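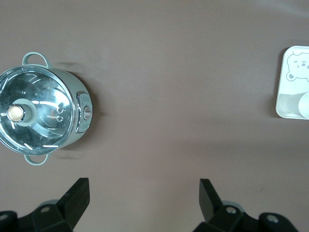 *A small sage-green cooking pot with a clear glass lid.*

**Purnberg Cookware Lending Library to Open Second Location in Undar**

PURNBERG, Feb 29, 2024 – The Purnberg Household Lending Library will open a second location in the neighboring town of Undar in March, extending its free loans of kitchen equipment to residents outside Purnberg for the first time. The new branch will occupy the ground floor of the former post office on Mill Street and will share its catalog and membership system with the original site.

The library lends pots, pans, baking tins, scales, preserving equipment and small appliances to registered members for up to 15 days at a time. Membership is free to anyone living in either town. Members made 1,266 loans in the last full year of operation, and 372 households now hold an active card.

"Many of our members need a large stockpot or a set of cake tins once or twice a year and have no room to store them," said Shaimaa Hajji, director of the library. "Residents of Undar have been asking to join since we opened. They have had to borrow through friends on our side of the river, and we are pleased that they will now be able to hold cards of their own."

The Undar branch will begin with a smaller collection concentrated on everyday cooking. Items held at Purnberg may be reserved and collected at Undar after three working days. Larger equipment, including the fruit press and the two canning kettles, will remain at Purnberg and must be picked up there.

Funding for the expansion comes from a grant by the Wivus Foundation, which will cover rent, shelving and one part-time position for the first three years. Raimonds Sakalauskas, grants officer at the foundation, said the award was made under its program for shared household services.

"The application set out clearly what would be lent, who would look after it and how repairs would be paid for," Sakalauskas said. "The foundation was satisfied on all of those points."

Austra Vanags has been appointed branch supervisor. Ms. Vanags managed the housewares department of a Purnberg store before joining the library as loans coordinator. She will be responsible for checking returned items, arranging repairs and training new staff.

The library will also bring its evening cooking course, Bite, to the new branch. The course is taught by Ayman Kamel and covers soups, grains, braised dishes and simple breads. Participants may borrow the equipment used in class for the length of the course without affecting their regular loan limit. Places are limited by the size of the teaching kitchen, and registration will be handled at the front desk.

Donations of cookware in good working order will be accepted at both sites during opening hours. Lids should be brought with the pots they fit, and electrical items must have their original cords. The library cannot accept knives, glass baking dishes with chips, or nonstick pans with worn coatings.

**Media contact**
Rimantas Jankauskaitė
Communications Office
Purnberg Household Lending Library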